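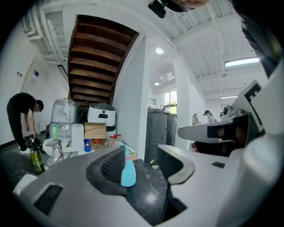

Vacancies > Research and policy

Research Officer, Youth Employment (fixed term, part-time considered)

Manalo is looking for a Research Officer to join its labour market team. The post is for 3 years and is open to applicants at an early or middle stage of their career. You will work on a study of how school leavers find their first paid job, how long they keep it and what they do when it ends.

The study follows 804 young people in towns where a large employer has closed or cut its workforce. The first round of interviews is complete. The second begins in August, and we would like the new Research Officer to be in post before then.

What you will do

Arrange and carry out interviews, by telephone and face to face. Travel is part of the job – expect to be away from home two or three nights a month while interviews are going on.
Keep the survey records up to date and check them for errors.
Compare our results with published unemployment figures and write short notes on where they differ.
Draft sections of the yearly report and help present it to local councils, colleges and trade unions.
Answer questions from the people taking part and keep in touch with those who move away.

What we are looking for

You should have experience of interviewing or survey work, paid or unpaid. You should be able to use a spreadsheet with confidence and at least one statistics package. We need someone who writes clearly and can explain a table of figures to readers who do not work with them.

A degree in economics, sociology or a related subject is useful but not required. A second language would help, as 217 of those taking part were interviewed in a language other than English.

The team

You will report to Erlinda Lagman, who leads the study, and share an office with 6 other researchers. Nele Wouters runs the fieldwork and will train you in our interview method during your first month. Most staff work from home two days a week. Monday is a fixed office day for everyone.

How to apply

Send a CV and a covering letter of no more than two pages, marked "Research Officer", to the recruitment desk at Manalo. Please give the names of two referees and say whether we may contact them before interview. Shortlisted applicants will be asked to do a short written exercise using a table from the first round.

We welcome applications from people who have been out of work themselves, and gaps in a CV will not count against you. Travel costs for interviews are paid on the day. If you would like to talk about the post or about shorter hours first, ask for Nele Wouters.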